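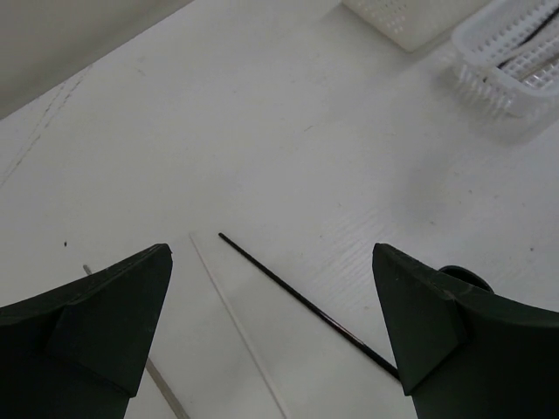

Avaliações - Mobiliário técnico

Bancada fechada Trnka, da Draltari: parecer de utilização

Publicado em 27 de junho de 2020
Relatora: Serpil Güneş
Revisão técnica: Ozan Özkan

A bancada Trnka foi adquirida pelo núcleo de ensaios de Brirton no âmbito da renovação das salas de trabalho do edifício de Stestville. O preço de compra foi de 1.885 euros, com transporte incluído e montagem à parte. O presente parecer resulta de seis semanas de utilização regular e incide sobre o tampo, os painéis envolventes, o perfil lateral e a facilidade de manutenção.

Tampo

O tampo é retangular e branco, de cor uniforme. A escolha da cor foi discutida antes da compra, e Kadir Uysal, responsável pelo posto, manifestou preferência por um cinzento médio. O fabricante não disponibiliza essa opção nesta medida.

Para apreciar o contraste, utilizámos peças finas e compridas, que são as mais difíceis de localizar numa superfície de trabalho clara. A vareta preta distingue-se sem esforço, incluindo o leve reflexo castanho-avermelhado que apresenta em parte do comprimento. A tira metálica cinzenta, de acabamento baço, destaca-se também com clareza. Já a vareta branca quase se confunde com o tampo e reconhece-se sobretudo pela sombra ténue ao longo das arestas. Quem trabalhe habitualmente com peças brancas ou muito claras deverá prever uma base de outra cor ou uma iluminação mais rasante. No nosso caso, a iluminação do posto foi medida em 300 lux, valor que consideramos baixo para este tipo de tarefa, e a sua correção ficou prevista para agosto.

A superfície foi limpa diariamente com pano húmido e detergente neutro. Ao fim do período de avaliação não registámos alterações de cor que justificassem reclamação. O manual desaconselha solventes e não indica quais, o que nos obrigou a contactar a assistência. A resposta chegou por escrito, foi completa e deveria, em nosso entender, constar da documentação entregue com o produto.

Painéis e envolvente

A zona de trabalho fica delimitada por paredes lisas, em tons de cinzento claro e bege-acinzentado. Trata-se de uma solução sóbria, que reduz as distrações visuais e impede que as peças de menor dimensão caiam para trás da bancada. Müzeyyen Toprak, que utilizou o posto durante mais de 100 horas, assinala como principal vantagem a ausência de movimento no campo de visão. Como desvantagem, refere que o acesso aos cantos do fundo é incómodo para pessoas de menor estatura e que a limpeza dessa zona acaba por ser adiada.

À frente, abaixo do tampo, existe uma superfície branca larga, separada deste por uma junta escura. A junta é o ponto que mais reservas nos suscita. Numa superfície toda ela branca, a linha fica muito marcada, e a remoção do pó que ali se deposita exige uma escova fina. Um perfil de remate da mesma cor resolveria as duas questões. A superfície frontal apresenta ainda algum brilho sob luz direta, sem prejuízo para o trabalho mas com efeito percetível em fotografia.

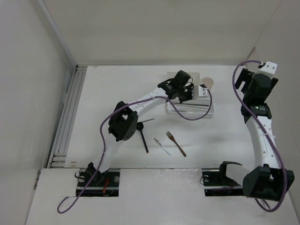 Bancada Trnka em Stestville, com o perfil de alumínio ranhurado ao longo do lado esquerdo do tampo.

Perfil lateral

O perfil de alumínio ranhurado corre do canto do fundo até à frente e constitui, na nossa apreciação, o elemento mais bem conseguido do conjunto. Permite fixar suportes, batentes e réguas sem furar o tampo - uma exigência expressa do caderno de encargos. As porcas de encaixe fornecidas entram sem folga excessiva e mantiveram o aperto durante a avaliação. O fornecimento inclui apenas um saco de porcas; recomenda-se a encomenda de um segundo logo no momento da compra, dado o prazo de entrega praticado para peças avulsas.

Lamentamos que as ranhuras não sejam acompanhadas de tampas. Acumulam resíduos e obrigam ao uso periódico do aspirador. A Draltari comercializa uma tira de cobertura em separado, que não chegámos a experimentar.

Montagem e documentação

A montagem foi efetuada por Zerrin Ateş e Kadir Uysal numa tarde, com ferramenta corrente. As instruções são legíveis e seguem uma ordem lógica até ao capítulo do nivelamento, onde duas figuras surgem trocadas. Convém ler esse capítulo até ao fim antes de apertar os pés. A versão em português contém erros de tradução sem consequência para a segurança.

A gestão de cabos fica inteiramente a cargo do utilizador. Num posto com equipamento elétrico, aconselha-se a definição prévia dos percursos e a compra de calhas adequadas.

Apreciação

Contraste com peças escuras: muito bom
Contraste com peças brancas: insuficiente
Limpeza do tampo: boa
Limpeza da junta frontal e das ranhuras: razoável
Perfil de fixação: muito bom
Documentação: razoável

O núcleo recomenda a aquisição da bancada Trnka para postos de manuseamento de peças pequenas, com a ressalva relativa aos materiais claros acima exposta. Pedidos de esclarecimento devem ser dirigidos a Ozan Özkan, no secretariado de Brirton.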